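Brötchen in den Korb: eine Aufgabe sauber vorführen

Wer einem Roboterarm zum ersten Mal per Fernsteuerung etwas beibringt, will sofort loslegen. Gut so! Ein bisschen Vorbereitung lohnt sich trotzdem, und danach macht das Ganze richtig Spaß.

Stellt den Korb auf eine helle, aufgeräumte Fläche und fahrt den Greifer von oben ans Brötchen heran. Die letzten Zentimeter ganz langsam, bis die Finger die Kruste berühren.

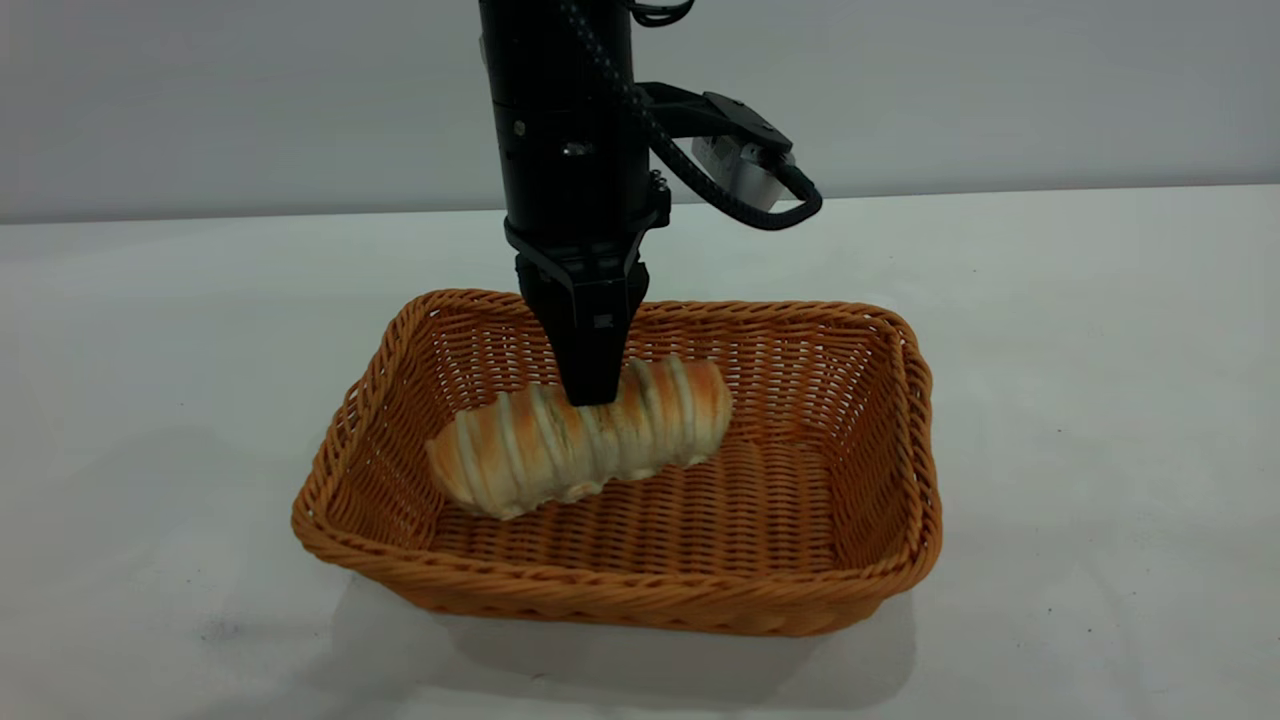

Beim Schließen gilt: lieber eine halbe Sekunde warten als nachdrücken. Pranab Siriwardena hat für unser Projekt Kudus 186 Vorführungen aufgenommen, und die ruhigsten waren mit Abstand die besten. Zögert ihr mittendrin oder korrigiert hektisch, dann verwerft den Durchgang und fangt neu an.

Nach jeweils neun Durchgängen ändert ihr die Ausgangslage: Brötchen drehen, Korb schräg stellen, Abstand variieren. Übt auch, den Korb selbst am Rand zu fassen, ein Finger innen, einer außen. Das ist knifflig, aber wenn es klappt, herrlich!

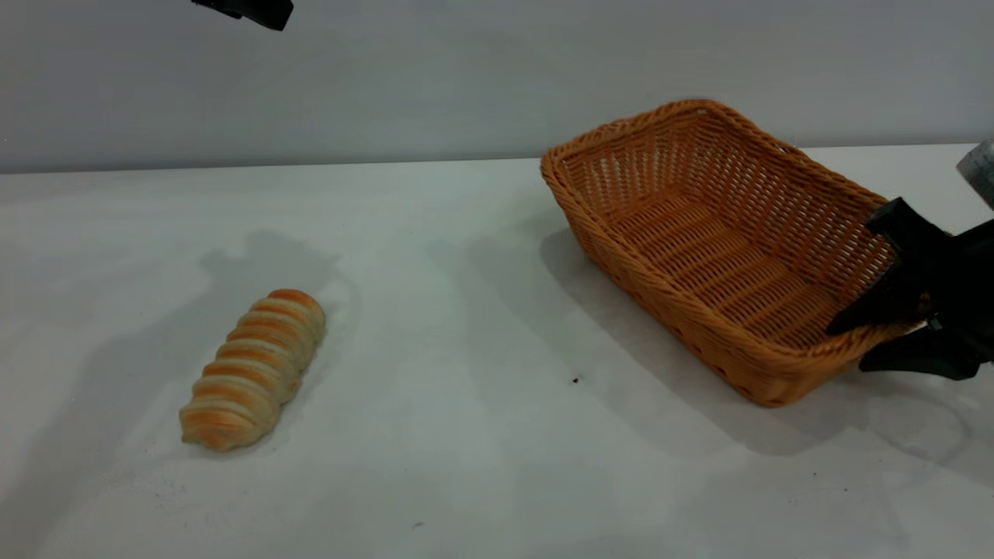

Greifer am Korbrand, das Brötchen liegt daneben auf dem Tisch.

Speichert jeden Durchgang einzeln und notiert die Ausgangslage gleich dazu.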